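Workshop Notebook -- Mikura Materials Room
Entry of 18th May
Subject: Oil finishes on wooden eating utensils, second round of wash trials
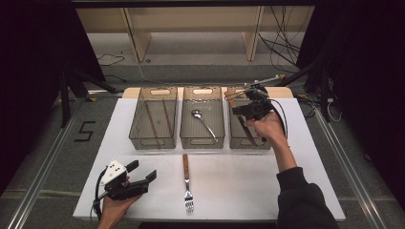 Chopsticks, spoon and wood-handled knife, each in its own basket.

Continued from the March entry. The first round compared three finishes on beech and cherry blanks and was stopped early when the water bath lost its thermostat. The bath has been repaired and checked against the glass thermometer. The readings agreed at both ends of the range used here, and no correction has been applied to the figures below.

Finishes under test:
J -- Jurlow hard oil, two coats, wiped back after 15 minutes
T -- Tetteh tung blend, three thin coats, overnight between coats
F -- Fillico wax and oil paste, one coat, buffed
U -- unfinished control

All blanks were sanded to the same grit, dampened to raise the grain, left to dry, and sanded once more by hand. The March blanks were not dampened between sandings. Colleagues comparing the two rounds should bear this in mind, as the March controls felt rough after only a few washes and some of that roughness belongs to the preparation.

Procedure. One cycle consists of ten minutes in warm water with plain dish soap, a rinse, a towel wipe, and air drying on the wire rack until the blank returns to within 2 percent of its starting weight. A total of 77 cycles was planned. The set reached the full number this morning, with one blank (cherry, T) withdrawn before the end because of a split at the thin end. The split follows an old check in the grain and is not attributed to the finish.

Observations at the end of the run:

J, beech. Color even. Slight fuzz on the end grain, none on the faces. Water still beads on the faces but spreads on the ends within a few seconds.

J, cherry. As above, with a little darkening near the tip. Smell of oil gone.

T, beech. Best surface of the group. Smooth to the fingertip across the whole length. Drying time between cycles was longest at the start and shortened as the run went on.

T, cherry. Remaining blanks good. See note on the split.

F, both woods. Sheen lost early, dull gray cast by the midpoint. Grain raised on all faces. The paste was easy to apply and could be renewed in a minute, but it would need renewing often. One beech blank shows a white bloom that did not wipe off with a dry cloth.

U, both woods. Rough, pale, and slightly cupped. Weight after drying was unstable.

Weights. Blanks were weighed dry before and after each cycle for the first 23 cycles and at every tenth cycle from the thirtieth. The loose sheets are in the gray folder and have not yet been copied into the bound book. The scale was moved to the north bench partway through; it was leveled and zeroed again, and the test weight read correctly.

The total time charged to the run stands at about 169 hours, most of it drying. A fan on the rack would shorten this, but it would also change the drying rate, and the present results could not then be set beside later ones. The fan should be kept for a separate run.

Points left open:

The curing time for T was taken from the label. A longer cure before the first wash might reduce the early water uptake.

End grain requires its own treatment. One additional coat of J on the ends only is proposed for the next set.

No blank has been tested against hot tea or vinegar. Staining matters more on spoons than on handles, and the two uses should be reported separately.

The bath was drained and the rack wiped down. Spent oil rags were laid flat outdoors to dry and then placed in the lidded metal can -- the can is nearly full and is due to be emptied. Remaining cherry stock is on the lower shelf, marked with blue tape. The beech needs to be reordered before the next set is cut.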